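Zesico Daylight Modeling Kit: Set-Up Guide
Section 3. Building and lighting your first classroom

By now you have the base plate out of the box, the sun arm screwed in, and (I hope) a clear table to work on. This is the section I enjoyed writing most, for it's where a pile of card panels turns into a room with light moving across the floor! Set aside an afternoon. The first model takes longest, and after that you'll be swapping roof panels in minutes. 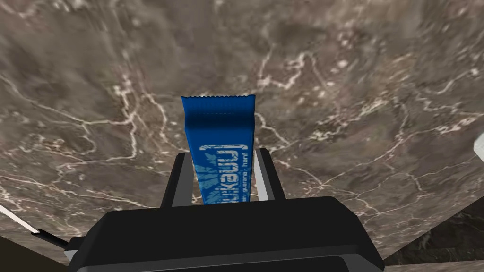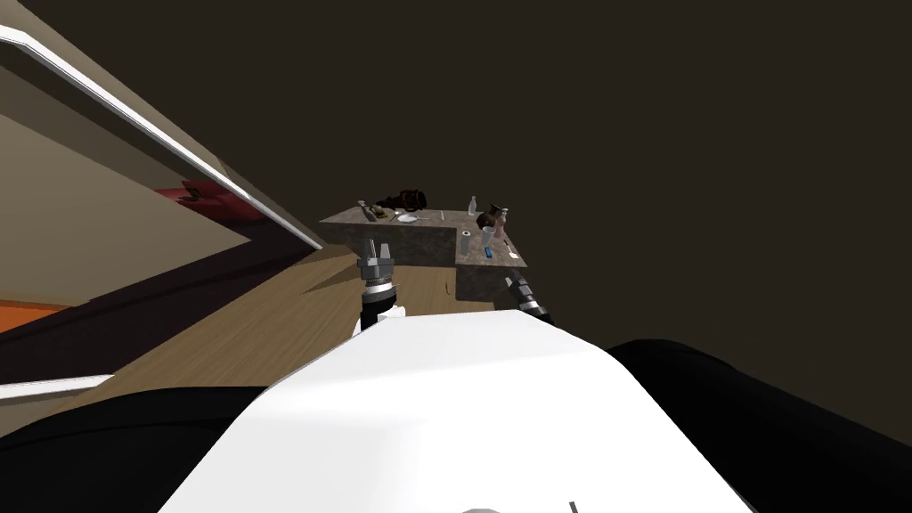
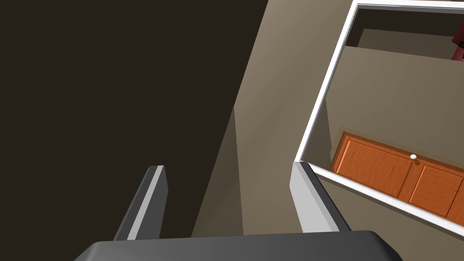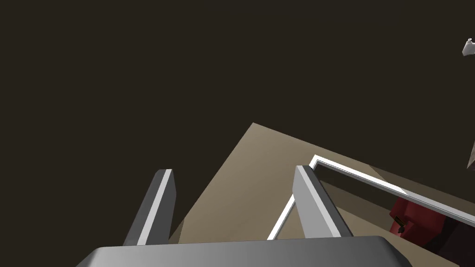

The kit works at a scale of 1 to 50. Every panel, column strip and window insert is cut to that scale, so if you add parts of your own, draw them at 1 to 50 too. A door 2000 mm high in the real building becomes 40 mm on your model. Write that on a scrap of card and keep it next to you. I still do.

3.1 What you need for this section

Base plate with sun arm attached (Section 2)
Wall panels, set W
Roof panels, set R, including the slotted ones
Window inserts, clear and frosted
Bag of corner clips
Light sensor and its cable
A craft knife and a steel ruler (not supplied)
Low-tack tape (not supplied)

Note: Kits bought before 10 Dec 2019 have gray corner clips with a shallower groove. They fit the same panels, but push them on slowly and keep the panel flat on the table while you do it.

3.2 Choosing a room shape

The kit gives you three plans to begin with: square, long rectangle and L. Start with the square. It has the most even walls, and you'll be able to compare your readings with the sample chart in Section 7. Once you have the hang of it, try the L, which is my favorite of the lot. The inside corner picks up light from two directions and there's a soft patch next to it that changes all day long.

If you teach, it's a good idea to give each group a different plan and the same window inserts. Ayantu Feyisa ran it this way with her second-year class, and the talk afterward about why the long room was so gloomy at the back was worth more than any slide I've ever made.

3.3 Putting up the walls

1. Lay the base plate with the N mark pointing away from you. Leave it that way until step 9.

2. Pick out four W panels. Two should have window openings and two should be blank.

3. Press a corner clip onto each short edge of the two blank panels. You should feel a small snap.

4. Stand one blank panel in the groove on the west side of the plate and the other on the east side.

5. Slide the window panels down into the clips, one on the north side and one on the south. Slide from the top. Pushing them in sideways bends the card.

6. Run a fingertip around the bottom edge. If a panel rocks, lift it out and look for card dust in the groove. A dry paintbrush clears it nicely.

7. Fit the window inserts from outside. Use clear inserts on the first run, both walls.

Caution: The inserts are acrylic and their corners are sharp when new. Peel off the film before you fit them, and keep the offcuts away from small children.

Note: Do not glue anything yet. I know it's tempting when the walls look so good standing there, but you'll want them apart again in 3.6.

3.4 Fitting the sensor

8. Feed the sensor cable through the hole in the middle of the base plate from underneath. Pull it gently until the sensor sits flat on the floor with its white dome facing up. Tape the cable to the underside so it can't tug.

9. Turn the whole plate until the N mark lines up with the N on the sun arm. These two marks must agree, or every reading that follows will belong to some other building.

10. Switch on the meter. With the roof off and the room lights on, you'll see the number jump about as you lean over. Good. It's working.

11. Hold your hand flat over the dome. The reading should drop close to zero. If it doesn't, go to "Sensor won't settle" in 3.7.

3.5 Roof on, lamp on

12. Start with the plain R panel, no slots. Set it on the wall tops and press lightly at each corner.

13. Check for light leaks. Turn the room lights off, switch on the sun lamp, and look in through a window opening. Any bright line along the top of a wall is a leak. A strip of tape on the outside cures it.

14. Set the sun arm to April on the month wheel and to noon on the hour wheel. Tighten both thumbscrews.

15. Wait until the reading holds steady, then write it down. On our workshop model, a square room with clear inserts and the plain roof read 276 on the floor sensor. Yours will differ with the lamp and the room you're in, and that's fine. What matters is how it changes from here.

16. Move the hour wheel one notch at a time and note each reading. Look inside the model at every notch as well. The numbers are useful, but the light sliding down the wall is the part people remember.

Caution: The lamp housing gets hot. Let it cool before you change the bulb or fold the arm, and never rest a card panel against it.

3.6 Bringing light in from above

Now for the fun part! Swap the plain roof for a slotted one and leave everything else alone.

17. Lift off the plain panel and set the single-slot panel in its place, with the slot running east to west.

18. Put the hour wheel back to noon and take a reading. With the same model we got 1283. Big jump, and you'll see why as soon as you look inside: a bright band lands right across the floor.

19. Lay a frosted insert over the slot. The band goes soft at the edges and the corners of the room come up a little. Take the reading again.

20. Turn the roof panel so the slot runs north to south and repeat steps 18 and 19.

Try lining the walls too. The sheets in the envelope marked Finishes go from near-white to dark brown, and they hold in place with a dab of low-tack tape. Manolis Lazaridis, who drew the panels for this kit, swears by the second-lightest sheet on the north wall. I prefer the lightest one. Make both and argue about it.

Note: The roof panels from the older Vondine kit also fit this base plate. Their slots are narrower, so don't mix readings from the two sets on one chart.

3.7 If something isn't right

Sensor won't settle. Unplug the cable, wait a moment and plug it back in until it clicks. Make sure no daylight from a nearby window is reaching the model. Clouds passing outside will send the reading up and down all afternoon.

Walls bow outward. The corner clips are on upside down. The longer lip goes on the outside.

The sun patch falls outside the room. Check the N marks first. Then check that the month wheel hasn't slipped while you moved the hour wheel.

Roof panel sags. Card takes up damp. Store the panels flat, under a heavy book, and use one of the spare column strips under the middle of the span until it recovers.

Meter shows two dashes. Low battery. Change both cells together.

3.8 Before you pack up

Pencil the plan shape, roof type and insert type at the top of your reading sheet while you still remember them. Lift the roof, slide the window panels up and out, and leave the clips on the blank panels. The sensor can stay in the base plate. If you're going straight on to Section 4, where we join two rooms with a low corridor between them, leave the walls standing and have the second base plate ready.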